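About Monholm

Monholm sets up and looks after small robot cells for laboratories. We started in Wernton 15 years ago as a repair shop for Brekov arms, and repair is still most of what we do. Three of us work on cells full time.

Every cell we support is built first in simulation. The customer sends us measurements of the table, the racks and the vials, and we work out the reach, the finger width and the approach before anyone picks up a wrench. The vial handling cell for Brunner went through 451 simulated runs before we released the program. Most of the changes along the way were to the fingers, which have to close on a vial squarely and keep it in line with the hole it is going into.

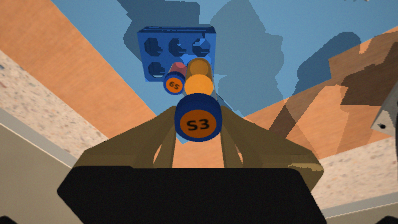
Uthai Sombatkul runs setup. He begins with the mount, then the wrist, then the fingers, and he does not touch the program until all of them check out. If a pick is off by a little, the usual cause is a worn finger pad or a rack that has moved, and changing the code only hides it.

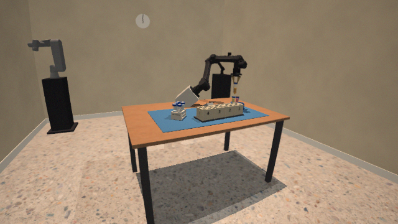
Service visits follow the same order as setup. We clean the fingers, check the pedestal bolts and run the arm slowly over each position on the table. Racks get their own check. Where the slots are numbered, as with the tan rack marked 4, 3, 2, 1 from left to right, we confirm that the program counts in the same direction as the labels. The low tray behind it is checked for clearance, and so is the holder for the blue-capped vials. Any change goes into the model first and then onto the floor.

We keep a copy of every customer's cell model, so a fault reported by phone can often be tried out the same afternoon. The shop opens at 7:30 a.m. and closes for inventory in January. We currently support 13 cells.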